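Tips > Laundry & Linen > Can a machine do it yet?

3/11/22 - by Siobhán Keane

47 shares | 12 comments

Quick one this week as I've a boiler man coming. Lots of you have written in asking whether it's worth holding off on the ironing pile until a robot can do it. Short answer, no. Longer answer below, with tips for doing it yourself in the meantime, because the pile won't wait.

Folding first. Cloth is the hard one. A mug is a mug whichever way you pick it up, but a tea towel is a different shape every time you drop it. You and I find the corner with our fingers without looking. A machine has to work out where the corner has got to, and half the time it's underneath.

Khadija Nasr fixes industrial washers for Belhaj and has seen more laundry rooms than anyone I know. Her view: big flat sheets, all the same size, fed in by a person at one end, yes, machines have done that for years. A mixed heap out of a family basket, no. "The person at the front is still the clever bit," she told me.

So what can you do to make your own heap easier? Same things that would help a machine, as it happens.

- Shake each thing out hard before it goes in the dryer or on the line. Two snaps. Saves most of the ironing.
- Don't heap. Lay flat things over the basket edge as they come out. Once they're balled up together you're untangling, and untangling takes longer than folding.
- Sort by size, not by owner. All the tea towels, then all the pillowcases. Your hands get into a rhythm.
- Big white things first. A sheet will swallow everything smaller and you'll be hunting for the napkins untill teatime.
- Fold prints with the pattern facing out, so you know which is which in the cupboard.

Fitted sheets - hands in two corners, flip one over the other, then the next two, lay it down, fold in thirds. It'll never be square. Put it at the bottom of the stack.

Two arms are better than one for cloth, that much everybody seems to agree on. One holds, one moves. Try folding a tablecloth with one hand in your pocket and you'll see why. 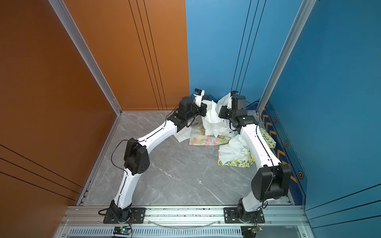
Same goes at home if you've a bad wrist or one arm in a sling. Clip a corner to something (a bulldog clip on the back of a chair does it) and let the clip be your other hand. Fadwa Benkirane sent me that one in May after her operation and I've used it ever since, sling or no sling.

Now the costs, as people always ask. I rang round. Trekon quoted me 3490 for a folding cabinet, and you still have to clip each item in by hand at the top. No towels over a certain size, no baby things, no fitted sheets. Asenik do a smaller one at 1580, shirts only. By the time you've clipped the shirt on and smoothed it down you could of folded it. I timed myself against their own leaflet and I was quicker, and I am not quick.

Compare a decent ironing board and a folding board cut from stiff card. Pennies for the card. Cut it to the width of your shelf, lay the shirt face down, sides in, bottom up, slide the board out. Every pile the same width.

What machines ARE good for, from the workshop end. Steinar Bach runs a small upholstery shop and has a cutter from Jollatel that does his cushion panels. Lovely straight edges, 600 panels in a good week. But he still spreads the cloth himself, and smooths it himself, and picks the bits off after. Tips from him that work just as well on a kitchen table:

- Let fabric lie flat overnight before cutting. It relaxes.
- Weights, not pins, on anything that marks. Tins of beans are fine.
- Stack no more than 5 layers of cotton with hand shears or the bottom one creeps.
- Slippy linings go between two sheets of tissue.
- Sweep offcuts into a bag by colour as you go. Patches later.

Other chores, quickly. Floors - the round vacuums are good on hard floor, hopeless with fringed rugs, tuck the fringe under first. Pick socks up or they'll be dragged about. Dishwashers, well, we've had those for ages and they still can't load themselves. Windows, I've not tried one I'd trust upstairs. Dusting shelves with things on them, no. Making a bed, no.

Shaimaa Benjelloun wrote to say her nephew reckons it will all be sorted in a few years. Maybe. I'd buy one if it could do duvet covers. For now: cover inside out, hands up to the far corners, grab the duvet through it, shake down. Do the buttons up before it goes on the bed, all but the last two.

Next time, limescale, and the vinegar question again as I got it slightly wrong about rubber seals. Leave them out of the vinegar till then please.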